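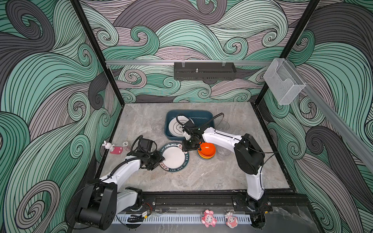 Rozália Major wrote in to say that peel-and-stick wallcovering is a product for people who have never had to take it down, and she asked why a shop that used to say the same thing is now selling it.

Fair question. We held out for a long time and we still turn people away from it at the counter. What follows is what we tell them, plus the usual ordering details.

Zanel Removable Wallcovering, large-scale patterns
Sold by the roll at Clullis
$80 per roll, trimmed edges, matte face
In stock: Tidal, Fern Shadow, Long Grass
Out of stock until January: Quarry

What it is

A printed vinyl face on a thin backing with a pressure-sensitive adhesive and a release liner. You peel, you stick, you smooth it with a felt-edged tool. The maker calls it "renter friendly," "repositionable" and "suitable for any room." We would cross out the last one and put a question mark next to the first two.

Repositionable means you can lift a strip and lay it again while you are hanging it. Twice is fine in our experience. After that the edge starts to stretch, and a stretched edge on a big pattern is a problem you will look at every day. Small florals forgive a lot. Big curls and long lines forgive nothing, and those happen to be the patterns everybody wants.

Renter friendly depends on your paint. If your landlord put a good washable paint over a primed wall, the covering should come off with patience and a hair dryer. If your landlord put one coat of flat builder's white over bare drywall, some of that paint is coming with it. We can't tell which you have from a phone photo. Please stop sending them. Stick a test piece behind a door, leave it up for a couple of weeks, and pull it off slowly at a low angle. If it brings up paint, buy a poster.

Where we would use it

Backs of bookcases. Closet interiors. The wall behind a desk. A dining nook with no radiator. Display booths and trade stands, where the panels are smooth and it all comes down anyway.

Where we wouldn't

Behind a range, whatever the brochure says. Bathrooms with a shower and no fan. Textured walls of any kind, including the "light" orange peel that people swear is basically flat. Run your hand across it. If you can feel it, the adhesive can feel it too. Fresh paint is also out, and fresh means newer than a month.

Ceilings are permitted by the maker. We have heard from customers who did a ceiling and liked it. We have also heard from Kornél Lakatos, whose ceiling came down in one piece over dinner guests.

About the "zero waste match"

The box says the pattern repeat is designed so there is no waste between strips. We took this up with the distributor and got a long answer that came down to "if your wall is the right height." Most walls aren't. On the large-scale designs you will lose a good part of the repeat on every strip, and the calculator on the maker's site leaves that out. Use ours, or call us with your wall height and width and we'll do it on paper. It will come out higher than theirs. That isn't us padding the order: unopened rolls from the same batch can come back for a full refund, so we have nothing to gain by it except a trip to the stockroom.

Check the batch number on every roll before you open any of them. Color drift between batches is real, worst in the grays, and it shows up as soon as the sun comes in from the side.

What you need to hang it

A plumb line or a level you trust. A sharp knife, with more blades than you think. A smoother with a felt edge - the bare plastic card in the box will leave shiny tracks on a matte face, and we throw ours away. The Surnov felt smoother is what we use in the shop. It costs too much and we haven't found a cheaper one that keeps its edge.

Wash the wall with a little dish soap, rinse it, and let it dry overnight. Do not prime with Lengyel Grip Coat unless you intend the covering to be permanent. It works extremely well, and that is the trouble with it.

Two people hang this better than one. The first strip decides everything, so take your time with it and ignore the corner of the room, as corners are seldom straight.

The reviews

Zanel's page shows 3,356 customer reviews and a very happy average. Read a few and notice how many were written the same day the job was finished. Anyone is pleased with a wall on the first evening. The reviews worth reading come after a summer and a winter, and there are far fewer of those. We asked our own customers to write back once they'd lived with it. Some of what came in:

"Still flat in the hallway. Lifting at the bottom near the baseboard heater, which you told me it would." - Ernő Mészáros

"The seams opened a hair when the heat went on. I can see them. My husband says he can't." - Lucimara Coutinho

"Took it down when we moved. Wall was fine except for a patch around the light switch. Kept the deposit. Would not want to do that afternoon again." - Sota Yokoyama

That seems right to us. Seams opening in the heating season is the complaint we hear most, and overlapping the strips slightly helps at the cost of a faint ridge. Pick whichever bothers you less.

Compared with paste-the-wall paper

Paste-the-wall costs less for the same area, hangs flatter, hides its seams better and lasts longer. It is messier for a day. If you own the place and mean to keep the pattern, that's what we'd sell you, and we have it two aisles over. Peel-and-stick makes sense when you know it has to come down, or when the surface is small and smooth enough that hauling out a paste bucket feels silly.

Samples

Sample sheets are free in the shop. Get one and tape it up in the actual room before you order. A big pattern on a small sheet tells you about the color and very little about the scale, so ask to see the full-width drop on the rack by the register as well.

Returns

Unopened rolls, same batch, with receipt. Opened rolls no, including rolls opened "just to look." Cut samples don't need to come back.

Rozália, we hope that covers it. You were right about the seams.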